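Cuaderno de taller - proyecto Stetis
Abril, entrada de las 16:40

Sigo con lo de las demostraciones a dos manos, que ayer dejé a medias. Resumen para quien no leyó la entrada anterior: queremos saber si la política aprende mejor con demos largas sin cortar o con las mismas demos partidas por contacto (cada vez que se cierra o se abre una pinza, corte). Dimas Sutanto apuesta por los cortes. Yo iba con las largas y ya empiezo a dudar...

El conjunto que usamos para entrenar tiene 1.738 episodios, todos con pinzas de mano, nada de teleoperación. Después del filtro de Nuttall (el script que tira lo que pierde la pose de los marcadores) me quedan más de 611 que puedo usar sin mirarlos uno por uno. Es poco, ya lo sé. El filtro está demasiado estricto y se carga episodios buenísimos solo por un par de saltos de pose. Apuntado para hablarlo con Dimas.

Hoy toca tela sobre estructura, la tarea que más se nos resiste. La tela no se queda quieta, se arruga distinta en cada toma y el modelo no sabe de dónde agarrar.

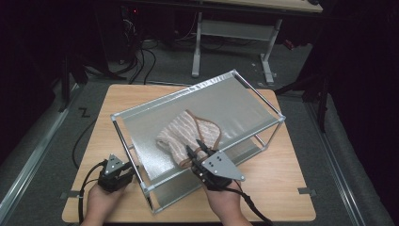

Tela a rayas sobre la estructura, pinza derecha en contacto.

Lo que quiero mirar con calma es el momento del pellizco. En la versión sin cortar, la política se acerca bien y luego se queda dudando encima de la tela, abre, cierra, abre otra vez (¡desesperante!). Con los cortes por contacto duda menos, pero a cambio encadena fatal el tramo siguiente: suelta y se queda como perdida. Mi sospecha es que le falta contexto al arrancar cada tramo. Voy a probar a solapar 2 segundos entre tramos consecutivos y a ver qué sale. Si no sale nada, por lo menos lo descartamos.

Otra cosa que se me había olvidado anotar: el entrenamiento en Wano se paró a media mañana por falta de disco. Borré los puntos de control viejos de Brundum y lo relancé desde el último bueno. Dimas, si echas de menos alguno, la copia está en el servidor, no me mates.
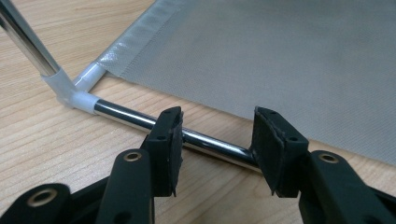
El corte por contacto depende de saber cuándo hay contacto de verdad, y ahí las varillas son una pesadilla. Ahora mismo lo deduzco solo de la apertura de la pinza, con un umbral fijo que ajusté para la tela. Con el metal ese umbral no me fío de que valga: los dedos pueden estar ya a los dos lados de la varilla cromada, con hueco todavía entre las almohadillas, y la apertura por sí sola no me dice si se va a cerrar o si solo pasa por ahí. Y encima los reflejos, con esa banda blanca tan brillante a lo largo del tubo, no creo que ayuden nada al codificador de imagen. Se me ocurre usar la velocidad de cierre además de la apertura - barato de calcular y no hay que volver a grabar nada.

Pendiente:
- umbral separado para tela y para varilla
- aflojar el filtro de Nuttall y comparar qué recupera
- solape entre tramos, primero con la tela
- pasarle a Dimas las curvas de las 2 variantes en la misma escala, que la otra vez se quejó con razón

Dejo lanzado lo del solape antes de irme.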